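Ticket 18: Hand loses grip on mug during hold phase
Project: Zirau (student manipulation team)
Component: right hand, thumb drive
Opened by: Catrin Meredith
Assigned to: Mabli Wynne
Priority: high
Status: resolved, monitoring

Reported behavior
The hand closes on the mug normally and lifts it. During the hold the thumb current drops, the thumb backs off by 2 degrees, and the mug starts to rotate. The controller logs THUMB_HOLD_TIMEOUT and opens the hand. Seen with the mug only. The foam block and the plastic bottle hold until commanded open.

Expected behavior
Grip is held until the release command, per the task sheet for the November demo.

Steps to reproduce
Load the Sorari grasp profile "cylinder_side". Place the mug on the table. Run close, lift, hold. Wait.

Comment — Catrin Meredith
Reproduced on the first run after a cold start and again after lunch. Swapped the thumb cable with the spare, no change. Reseated the connector at the controller end, no change. Bus voltage is steady through the whole hold, so I don't think it is the supply. Log attached as hold_fail_b.

Comment — Mabli Wynne
Looked at the log. The thumb reaches its target force, then the hold loop switches to the low-power limit after 600 ms. The limit in the profile is lower than the one we used last semester. Whoever merged the Zillia branch took the default values with it. The foam block compresses and hides the problem. Ceramic doesn't. 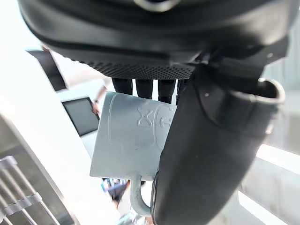
Raised the thumb hold limit to 90 percent of the close limit and left the fingers alone. Also moved the switch to low power so that it only triggers if the force reading has been stable. Please retest with the mug and watch the thumb temperature, as the higher limit will warm the motor.

Comment — Catrin Meredith
Retested with the new profile. No timeout. The thumb angle is flat in the plot for the full hold. Motor temperature climbs slowly and levels off nearly ten degrees under the warning threshold. Release on command works. One odd reading from the third finger at first contact, but it clears by itself and was there in the old logs too. Opened separately, see the Rolland sensor ticket.

Comment — Mabli Wynne
Merged. Profile version bumped. Do not edit the limits on the lab machine directly — change them in the repository and pull. Leaving this on monitoring until the demo rehearsal.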